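Hydrangea Stems Go Out to Dorkcombe Tables in November

Willmont Flower Exchange will hand out blue hydrangeas to community rooms and lunch clubs in Dorkcombe again this November, one stem to a table. 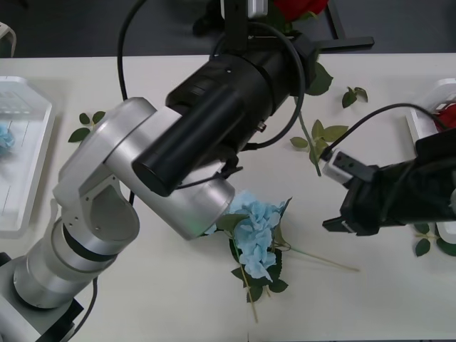
How long does a cut hydrangea last indoors?

Most last five days to a week if the stem is recut at a slant and the water is changed every other day. A head that droops early can often be brought back by soaking it in cool water for an hour.

The exchange gave out 384 stems last year and has 493 set aside this time. The flowers come from Cordeiro Growers, which is cutting its late crop under cover. Of the total, 100 are reserved for the dining hall at the Stirari Center, where the long tables were left out last year when supplies ran short.

Groups can collect from the side entrance of the exchange between 9 a.m. and noon. Stems are supplied without vases, and each group is asked to bring a clean bucket with about 2 inches of water in it. Leaves that would sit below the waterline should be stripped before the flower is put on display.

Hydrangeas can make cats and dogs sick if eaten, so rooms that allow pets may ask for a different flower when they sign up. Requests are being taken at the exchange counter until the stems are gone.

Contact us | © Dorkcombe Community News | Back to top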